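졸업식 날 학위복 대여료부터 물어본 사람

마이브리트 발린은 약속 장소에 나보다 먼저 와 있었다. 졸업한 지 얼마 안 된 사람을 인터뷰한다고 하면 대개 설레는 이야기를 기대하는데, 그는 자리에 앉자마자 이 기사가 학교 홍보용이냐고 물었다. 아니라고 했더니 고개를 끄덕이긴 했지만 썩 믿는 눈치는 아니었다.

그는 문화인류학으로 학부를 마쳤고, 졸업식은 1월 21일 금요일이었다. 겨울 졸업식이라 가족 중 절반은 오지 않았다고 한다. "평일 오전이었어요. 다들 일하는 시간에 행사를 잡아 놓고 '가족과 함께하는 축제'라고 써 보내더라고요. 안내문 쓴 사람이 달력을 봤는지 모르겠어요."

나는 그래도 단상에 올라갔을 때는 좀 다르지 않았느냐고 물었다. 그는 잠깐 생각하더니 이렇게 답했다. "이름을 틀리게 불렀어요. 성은 맞았고요. 악수하고 내려오는 데 몇 초나 걸렸을까요. 그 몇 초 때문에 두 시간을 앉아 있었죠. 옆에 앉은 아르네가 프로그램 뒷면에 스도쿠를 그려서 줬어요. 풀 수 없는 문제였어요. 숫자를 잘못 써서."

아르네 괴르츠는 1학년 때부터 같은 기숙사에 살던 친구다. 두 사람이 살던 자르카흐 기숙사는 학교 소개 책자에 매년 실린다. 책자 속 자르카흐는 햇빛이 잘 드는 라운지와 웃는 학생들로 되어 있다. 발린의 기억에 남은 것은 라디에이터다. "3년 내내 밤 두 시만 되면 누가 안에서 망치질하는 것 같은 소리가 났어요. 신고하면 담당자가 와서 듣고는 지금은 소리가 안 난다고 하고 갔어요. 낮이니까 당연히 안 나죠."

그에게 대학이 무엇을 주었느냐는 질문을 던졌다. 식상한 질문인 줄 알면서도 했고, 그도 그렇게 받아들인 것 같았다. "비판적 사고라고 대답하면 되나요?" 그러고는 웃지 않았다. "학과 홈페이지에 그렇게 나와 있어요. 우리 과를 나오면 비판적 사고력이 생긴다고. 어떻게 쟀는지는 안 나와 있고요. 제가 2학년 때 그걸 물어봤다가 하이트만 교수님한테 그런 질문을 할 수 있다는 게 바로 증거라는 말을 들었어요. 편리한 답이죠."

헬무트 하이트만 교수는 그의 논문 지도교수이기도 했다. 사이가 나빴던 것은 아니라고 한다. 오히려 그는 교수의 세미나를 세 학기나 들었다. "수업은 좋았어요. 책을 정말 읽고 들어오는 분이었거든요. 안 읽고 들어오는 분도 계셨으니까. 다만 그분은 누가 당신 말에 동의하면 토론이 끝났다고 생각하셨어요."

졸업 논문 이야기를 할 때는 목소리가 조금 빨라졌다. 주제는 대학 도시의 중고 책 시장이었다. 그는 5월 한 달 동안 중고 책방 겸 카페 플라투스의 구석 자리에서 사람들이 무엇을 팔러 오는지 적었다. 한 달 치 기록에 오른 책은 2,633권이었고, 그중 한 번도 펼친 흔적이 없다고 그가 판단한 책이 1,000권이었다. 나는 딱 떨어지는 숫자가 의심스럽다고 말했다.

"심사 때도 그 말이 나왔어요." 그가 말했다. "저도 의심스러워서 두 번 다시 셌어요. 그래도 천이었어요. 그런데 더 의심해야 할 건 숫자가 아니라 '펼친 흔적이 없다'는 기준이에요. 책등이 안 꺾였으면 안 읽은 걸로 쳤거든요. 조심해서 읽는 사람도 있잖아요. 논문에 그렇게 썼더니 점수가 깎였어요. 자기 자료를 너무 못 믿는다고."

나라면 그 대목에 점수를 더 줬을 것 같지만, 나는 심사위원이 아니다.

취업 이야기도 피할 수 없었다. 학교는 졸업생 설문 결과를 자랑스럽게 내건다. 발린은 설문지를 받았을 때의 일을 들려주었다. "졸업식 날 점심 전에 메일이 왔어요. '현재 소득 활동을 하고 있습니까?' 저는 토요일마다 친구네 빵집을 도왔으니까 네라고 했어요. 그게 취업이에요. 크누트는 폴타리에서 무급 수습을 하고 있었는데 그것도 '경력 개시'라는 칸이 있어서 긍정적인 결과로 들어갔고요."

크누트 콜하제에게는 나중에 전화로 확인했다. 그는 수습이 끝난 뒤에도 채용되지 않았고, 설문 결과를 고쳐 달라는 메일을 보냈으며, 답장은 받지 못했다고 했다. 학교 쪽에 문의하니 설문은 특정 시점의 상태를 묻는 것이라는 설명이 돌아왔다. 틀린 말은 아니다.

발린의 통장 사정도 물었다. 그는 숨기지 않았다. 졸업할 때 남은 학자금은 2,056유로였고, 그중에는 마지막 학기에 프뢸리히에서 산 노트북 값도 들어 있다. 학위복 대여료는 19유로였다. "그건 안 내고 싶었어요. 규정을 찾아보니까 학위복이 의무라는 말이 없더라고요. 창구에 가서 그냥 제 외투 입고 올라가도 되느냐고 물었더니, 그런 걸 물어본 사람이 없었다면서 규정집을 가지고 안쪽으로 들어갔어요. 한참 뒤에 나와서 권장 사항이라고 하더군요." 결국 그는 빌려 입었다. 어머니가 사진을 원했기 때문이다. 소매가 길어서 손이 안 보이는 사진이 집 거실에 걸려 있다고 한다.
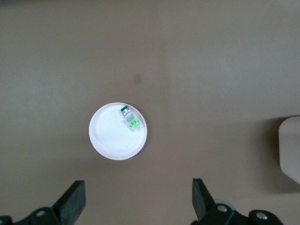
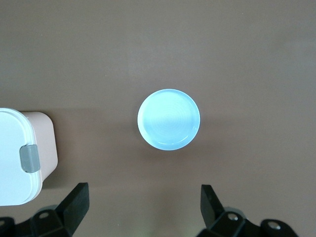
친구들과 다시 모인 것은 좋지 않았느냐고, 나는 거의 부탁하듯 물었다. 그는 그건 좋았다고 순순히 인정했다. 식이 끝나고 열 명 가까이가 미켈 그림스도티르의 집으로 몰려갔다. 의자가 모자라서 몇은 창턱에 앉았고, 아르네는 오븐을 태울 뻔했다. "다들 3년 동안 힘들었다고 건배를 하는데, 저는 우리가 그렇게까지 힘들었나 싶었어요. 미켈은 정말 열심히 했어요. 저는 제출 전날에만 열심히 했고요. 그런데 그 자리에서 그 말을 하면 안 되잖아요. 그래서 했어요."

분위기가 어땠느냐고 묻자 그는 어깨를 으쓱했다. 미켈이 먼저 웃었고, 그다음에는 각자 가장 늦게 시작한 과제가 무엇이었는지 털어놓기 시작했다고 한다. 1등은 마감 네 시간 전에 첫 문장을 쓴 크누트였다. 발린은 이 이야기도 다 믿지는 않는다. "크누트는 늘 자기가 제일 게을렀다고 하는데, 도서관에 가면 항상 있었어요."

석사 과정은 생각이 없다고 했다. 하이트만 교수가 추천서를 써 주겠다고 했지만 아직 답을 하지 않았다. 생각이 없는데 왜 거절도 안 했느냐고 물으니, 그는 그날 처음으로 대답을 골랐다.

"가을에 지원서를 열어는 봤어요. 지원 동기를 천오백 자로 쓰라는데, 다들 뭐라고 쓰는지 궁금하긴 하더라고요."

창을 닫았느냐고 물었다. 임시 저장을 눌렀다고 했다.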